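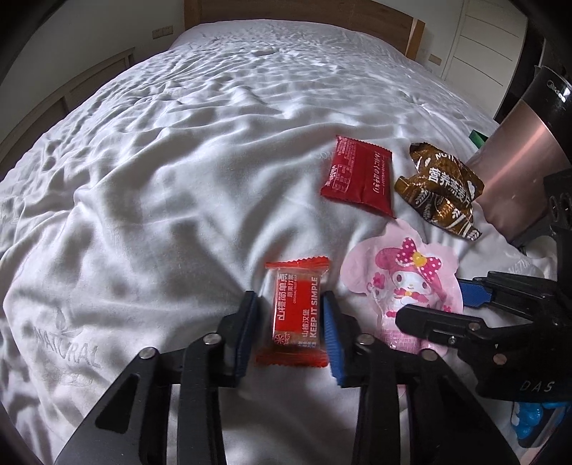
Section 3. Placing and Setting Up the Dehumidifier in a Bedroom

This section applies to the Tosness Curnier portable dehumidifier when it is used in a room where people sleep. For basements and utility rooms, see Section 4. Electrical ratings and the wiring diagram are in Section 9.

The Curnier is rated for a floor area of up to 800 square feet. In a single bedroom it will normally reach the set humidity well before morning and then cycle on and off. A room that has been closed up for a season may need several days of continuous running before the reading on the display settles.

3.1 Before you begin

Confirm that the carton contains the following items:

Dehumidifier with water tank fitted
Washable air filter (already in place behind the rear grille)
Drain hose with threaded collar
Four casters
Warranty card

If any item is missing, contact the retailer and do not operate the unit.

CAUTION: The unit must stand upright for 14 hours before it is switched on for the first time, and again whenever it has been carried or stored on its side. Starting the compressor too early can cause damage that is not covered by the warranty.

3.2 Choosing a position

1. Select a level, firm area of floor. Thick rugs and raised thresholds should be avoided.
2. Leave at least 12 inches between the rear grille and any wall, wardrobe, curtain, or bed.
3. Leave the top of the unit clear. Air leaves through the upper louver and should be directed toward the open part of the room.
4. Keep the unit away from radiators, baseboard heaters, and direct sun. Heat from these sources affects the humidity sensor.
5. Check that the power cord reaches a grounded outlet without passing under the bed or across a doorway.

WARNING: Do not use an extension cord or power strip. Do not place the unit on a bed, chair, or shelf. Do not cover it with bedding or clothing at any time, including when it is switched off at the button but still plugged in.

Note: Bedding holds a considerable amount of moisture from the night. Turning back the covers for a while in the morning, with the unit running, allows the mattress to air. A heavy comforter pulled straight up over the mattress keeps that moisture in place, and the display may then show a dry room while the bed remains damp underneath.

3.3 Fitting the casters

1. Remove the water tank and set it aside.
2. Lift one side of the unit and have a second person press the two casters into the sockets until each one clicks.
3. Repeat on the other side.
4. Replace the tank. The float must move freely.

Do not lay the unit flat to fit the casters. If it has been tipped, observe the waiting period given in 3.1.

3.4 First use

1. Close the windows and the outside doors of the room. Interior doors may be left open if adjoining rooms are also to be dried, within the rated floor area.
2. Plug in the unit. The display shows two dashes and then the current relative humidity.
3. Press POWER. The fan starts at once. The compressor follows after a delay of three minutes.
4. Press SET repeatedly until the desired humidity is shown. A setting of 50 percent is suitable for most bedrooms.
5. Press FAN to choose low or high speed.
6. Wait ten seconds. The display returns to the current humidity and the setting is stored.

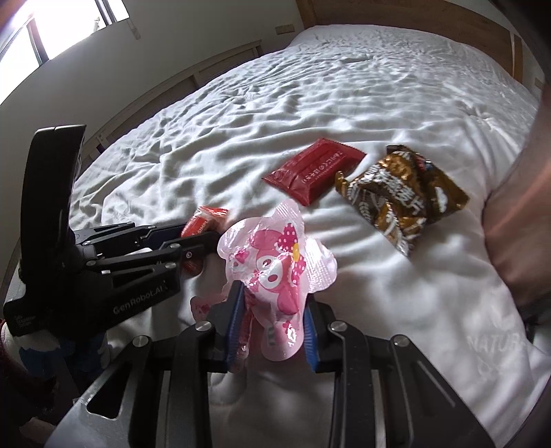

Settings are kept in memory if the power is interrupted. When power returns, the unit resumes at the last setting after the normal compressor delay.

3.5 Night mode

Night mode holds the fan at low speed, dims the display, and silences the tank alarm until the mode ends.

1. With the unit running, press and hold FAN for three seconds. A crescent symbol appears.
2. To leave night mode, press any button.

Night mode ends by itself after eight hours. If the tank fills during that time, the unit stops collecting water and the alarm sounds once when the mode ends.

Note: In August, or in any long spell of humid weather, low fan speed may not be sufficient overnight. Run the unit at high speed during the day with the room closed, and change to night mode at bedtime.

3.6 Emptying the tank

1. Press POWER and wait for the fan to stop.
2. Pull the tank forward with both hands. A full tank is heavy - keep it level.
3. Empty the tank into a sink or floor drain. The water is not suitable for drinking, for humidifiers, or for aquariums.
4. Wipe the float with a soft cloth and slide the tank back until it seats.

Owners who prefer not to empty the tank may use the drain hose as described in Section 5.

3.7 Filter care

The filter indicator lights after 400 hours of fan operation. Rooms with carpet, pets, or down bedding collect lint more quickly, and the filter should be inspected every two weeks in such cases.

1. Unplug the unit.
2. Press the tab on the rear grille and draw the filter upward.
3. Rinse it in lukewarm water without detergent and let it dry fully in the shade.
4. Refit the filter and grille, plug in the unit, and hold SET for five seconds to clear the indicator.

Replace the filter after 3,000 hours of operation, or earlier if the mesh is torn. Replacement filters are supplied by Montoya in the United States and by Darkley in Canada. Filters made for the earlier model are narrower and do not seal.

Section 3 revised February 2020. Technical editor: Xuân Tiêu.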